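Filed under: Language, Word lists

Letter frequency and the Madby list

I have been working through the Madby word list, which holds 4000 entries meant for early readers. The task is dull but simple: strip the capitals, drop the hyphenated forms, and tally the letters by position. The script took 18 seconds on my old laptop, most of it spent reading the file.

As expected, E leads overall. In first position it does badly, and S takes over. Of the entries, 873 have three letters, which is the group I care about, as most beginner tile sets are built for it. The usual pattern is consonant, vowel, consonant. Swapping the first letter gives a new word far more often than swapping the vowel does.

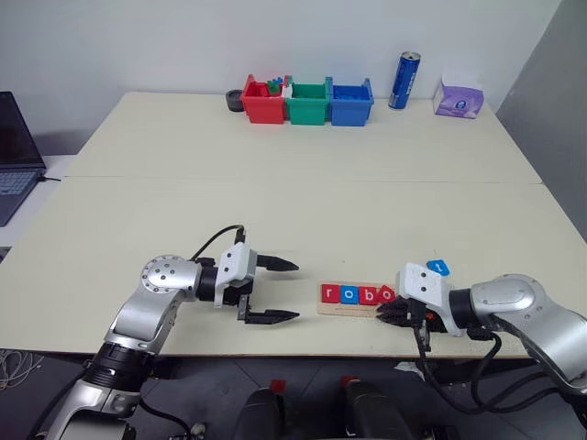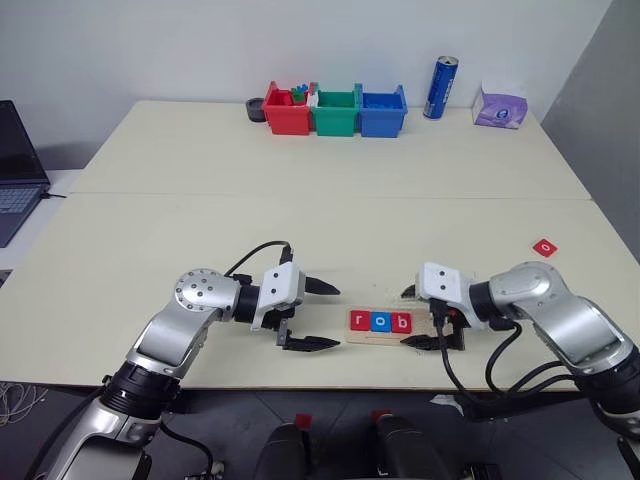
Plastic bins, and "rob" in tiles.

What a small tile set needs

Take "rob". Change the first letter and you have job, sob, mob and cob. Change the last and you get rod, rot and row. Change the vowel and only "rib" and "rub" are left.

A set of 70 tiles covers most of the short list if the vowels are doubled. The Prallora spelling set has too many Ks and only two Os, so "pool" uses up the lot. I have swapped four of the Ks for spare vowels.

Next I will rerun the tally with plurals removed, which should pull S down in last position.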